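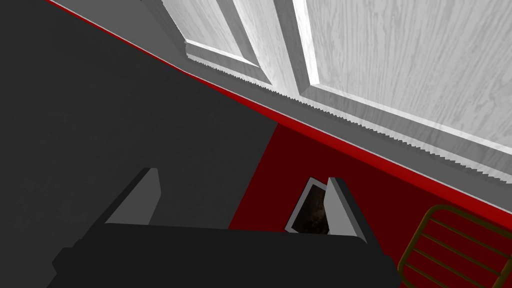

Two open fingers, small flat piece next to the right one. Computer rendering.

Fall safety check, the cabin on Sandier Road, Volham
September 23, 2022

Same list as last year, with the comments filled in as I went from room to room. OK means I looked at it and I'm happy. FIX means it needs doing before the October guests. WATCH means I'll look again when I come up to drain the hose bibs.

OUTSIDE

1. Front steps and handrail - FIX
The rail wiggles at the bottom post. I could move it with one hand, and I'm not a big person! The screws go into soft wood now, so I'm going to cut out the bad part and put in a new block before I bolt it back. Until then there's bright tape across the steps and everybody can use the side door.

2. Deck boards - OK
Walked every one of them in my socks like a weirdo (you feel the bad ones better that way). Two nail heads were sticking up by the grill and I hammered them down.

3. Grill, hose and regulator - OK
Soapy water on every connection, no bubbles. The grill has to stay on the far side of the deck from the siding. Somebody had pulled it up close to the wall, I assume to get out of the rain, and I found a warm-looking patch on the vinyl that might be old. I've added a line about it to the welcome binder.

4. Trees over the roof - WATCH
The big maple has one limb I don't love. It's still got leaves all the way out, so maybe I'm being dramatic. The tree guy in Volham quoted me $799 to take it down with a bucket truck and I'd like a second price.

5. Outdoor outlets - FIX
The one by the shed won't trip when I press the test button. Breaker's off and there's a note taped over it. The outlet on the porch trips and resets the way it should.

KITCHEN

6. Fire extinguisher - OK
Needle in the green, pin in place, hanging by the door and not behind the trash can like in the spring. I turned it upside down and gave it a good shake, which my dad always did and which I have never once looked up.

7. Stove knobs and burners - OK
All four light right away. The back left knob is stiff. I took it off, cleaned out what I think was pancake batter, and it's better.

8. Under the sink - WATCH
There's a stain on the cabinet floor. I ran the water for five minutes with a dry paper towel under the trap and the towel stayed dry. I left a fresh one in there, so next visit I'll know.

MAIN ROOM

9. Wood stove - FIX
It's the old Kjærgaard that came with the place and I adore it, but the door rope has gone flat. I did the dollar bill test (shut the door on a bill, tug on it) and it slid right out along the hinge side. New rope and a tube of the cement are on order. No fires until it's in, and I've zip-tied the handle so there's no confusion.

10. Chimney - FIX
Due for a sweep. I looked up with a flashlight and saw more than I wanted to. The sweep books out fast once it gets cold, so I called from the driveway and got on the list.

11. Space heater - OK
The little Vemeck, 750 watts on low, which is where it stays. Cord is smooth the whole way, plug isn't discolored, and it shuts off when I tip it. Straight into the wall, never the power strip! I wrote that on the heater itself in paint pen and I'm not sorry.

12. Smoke alarms - OK
Tested the lot, new batteries in every one of them. My ears are still ringing. The date on the back of the hallway unit says it has a couple of years left.

13. Carbon monoxide alarms - FIX
Upstairs is good. Downstairs chirped at me, I changed the battery, and it kept on chirping, so it's at the end of its life and I've got a replacement in the car for next time I have the ladder out. Correction: I went and got the ladder. It's up, it works, call this one OK.

BEDROOMS AND BATH

14. Windows open all the way - WATCH
The back bedroom window sticks about halfway and then goes with a shove. A kid couldn't do it. I rubbed candle wax in the tracks and it helped some, but I want to sand the left side when the wood's had a chance to dry out.

15. Bunk bed rails and ladder - OK
Tightened all the bolts. The top rung had a quarter turn in it, the rest were snug.

16. Hot water - FIX
I got more than 125 at the tub with the candy thermometer, so I turned the dial down a notch and I'll measure again tomorrow morning before I leave.

17. Well and septic lids - OK
Both locked. The septic one is 50 feet from the back corner of the house, straight toward the shed, and I'm writing it down because I spent half of last fall poking the grass with a stick trying to find it.

Still to buy: stair bolts, one outdoor outlet, sandpaper, more paint pens. The spare key is back in the lockbox and the code has been changed.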